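4.2 Where things rest on the worktop

The previous section dealt with cupboards and drawers, where most households could say without much thought what belonged in them. Worktops were harder. People in both Stadau and Pant tended to describe the worktop as a place for working and then, a few minutes later, to list the things that lived on it. We therefore set aside the question of what the worktop is for and recorded only what rested on it, and how. The survey covered 215 kitchens and gave 1,729 placements, a placement being one object in one position at the time of the visit. An object holding another object was entered as one placement with a note of the contents, so that a bowl of onions did not swell the total.

Each placement was coded with the Herix scheme, which we shortened for kitchen use. The original version separates objects by material and by owner, and neither was much help to us. We kept the part that deals with posture, meaning whether a thing is flat, upright, tilted, leaning, hanging or nested, and added a field for what the thing was next to. That gives 6 posture codes. Two of them, tilted and leaning, were easily confused in the early visits. In the final coding a leaning object depends on something behind it, and a tilted one has its opening or main face turned away from level, whatever is holding it there. An object could carry both codes where the coder could not choose.

Pots need a separate word. In most cookery writing a pot is either in use on the hob or put away, and our first coding sheet followed that habit. It failed almost at once. A good many pots were on the worktop, away from the hob and without a lid, and quite a few of them had something in them. In some the contents were food. In others they were small household things that had been put there because the pot was open and near. Where the contents could not be named with confidence, the coder wrote down colour and general shape and went no further. Figure 1 gives such a case: a large round pot on a white marble-patterned counter, pale inside and dark brown outside, holding something pink with rounded lobes. Its entry reads "open, contents pink, lobed", and it has been left like that.
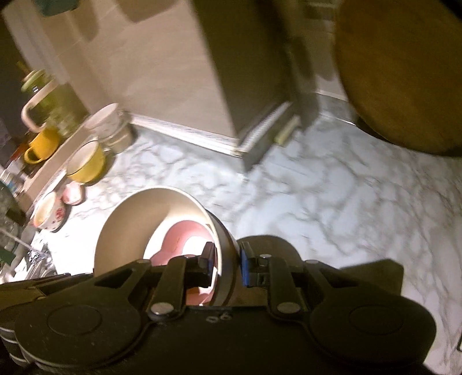

We asked householders about open pots in the second part of the interview, after the worktop had been recorded. The answers fell into two loose groups. Some people treated the pot as a container like any other and saw no difference between it and a fruit bowl or a tub. Others held that a pot with something in it was a job half done, and a few of them began clearing it while we talked, which is one of the reasons recording came first. There was no clear link with the size of the kitchen. The smallest kitchens in Stadau had very little on the worktop at all, and a pot left out there was more often explained by a cupboard that would not take its handles.

Depth mattered more than we had supposed. Shallow dishes collected keys, coins, pegs and the like, all of it visible from across the room. Deep pots hid what was in them from anyone who was not standing over them, and householders were sometimes unable to say what a given pot held until they had looked. This affects any inventory taken from the doorway. Elon, a smaller survey carried out before ours on much the same lines, recorded from the doorway and has almost no entries for contents. Comparison between the two is sound for the number of vessels and weak for everything else.

The back of the worktop behaves differently from the front. Things at the front are mostly flat or nested and change from day to day. At the back, and above all in the corners, postures are mixed and the same objects turn up on repeat visits. We returned to a small set of kitchens after an interval of 4 weeks, in February, and the back corners were the part that had altered least. Boards were the commonest large item there. They were nearly always stood up, and round boards were stood up as often as square ones, although a round board touches the worktop over a much shorter length and several householders complained that theirs rolled.

Once a board is upright, other things gather at its foot. The space in front of it is shallow and awkward for chopping, and it fills with bowls, mugs and lids. We called this the apron. Figure 2 has a plain example, with a large round wooden board standing nearly upright, its face well scratched, and a cream-coloured bowl tilted in front of its lower edge. To the left of the board is a large cleaver-like knife, upright with the blade down. Knives gave the coders some trouble, as the scheme has no code for upright with the edge or point lowermost, and they were entered as upright with a written note. 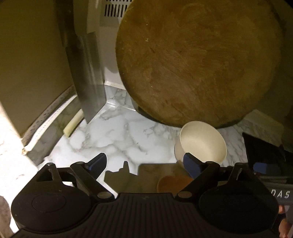
Åsmund Sjögren, reading an earlier draft, objected that the apron was the wrong unit, and that we had taken a habit of boards for a habit of corners. Move the board to the middle of the wall, he wrote, and the bowls will go with it. He would also have coded the bowl and board together as one placement, on the ground that a person wanting the board must deal with the bowl first.

The first point can be partly tested with what we have. Where boards stood away from a corner, aprons did still form, but they were thinner and more often made up of a single thing. The second is a matter of what the count is meant to serve. For a study of reaching and lifting, joining the two would be sensible. For ours it would hide the bowl, and bowls are the vessels most often moved between the front and the back of the worktop. We have kept them apart and marked the adjacency, so that anyone who prefers Sjögren's unit can rebuild it from the table.

Tilted bowls remain a nuisance whichever unit is used. A bowl may be tilted because it is resting on something, because it has been stacked badly, or because someone has just put it down, and a single visit cannot tell these apart. Coders were told to record the tilt and leave the cause blank. In the repeat visits we asked about any bowl that was tilted on both occasions, and the usual answer was that the householder had not noticed it.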